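Tree Planting Crew Members Wanted, Cestdale Creek Corridor

The Cestdale Greening Office is looking for residents to join its spring planting crew. The crew will put 500 native trees and shrubs in the ground along the creek between Akande Road and the old mill lot. Planting starts in March and runs for 4 weeks.

Crew members dig holes, set and stake seedlings, spread mulch and haul water from the truck. One team also picks up litter on the bank ahead of the planters. Shifts are 90 minutes, mornings or late afternoons, and we ask everyone to take at least 2 shifts a week. No experience is needed. You must be 16 or older, and anyone under 18 needs a signed form from a parent or guardian.

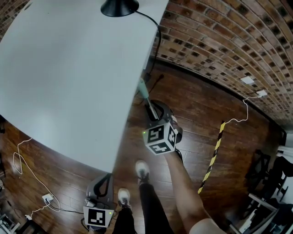 Training is required before your first shift. It covers planting depth, staking, safe lifting and how to tell the seedlings apart from the invasive buckthorn we cleared last fall. Efe Aliyu, the crew lead, teaches both sessions, one at 10 a.m. and one at 6 p.m., and you only need to attend one. Training is indoors, in a room with a brick wall and a dark hardwood floor. Leave muddy boots at the door, and watch your step near the yellow-and-black striped tape on the floor. Handouts are available in large print if you ask when you sign up.

Gloves, shovels and buckets are provided. Bring your own water bottle and wear closed shoes and long pants. We plant in light rain but not in thunderstorms. If a shift is called off, you will get a text an hour before it starts.

These are unpaid positions. High school students can count the hours toward their service requirement, and we will sign the school's form at the end of the season. Seedlings come from Mellonura Nursery, and Zolinitz Hardware is lending the wheelbarrows.

To apply, pick up a form at the Greening Office front desk or ask for one by phone. List the shifts you can work and any allergies to bee stings or poison ivy. Forms are due by the end of January. Questions about the schedule go to Aivar Adomaitis, planting coordinator, at the same office.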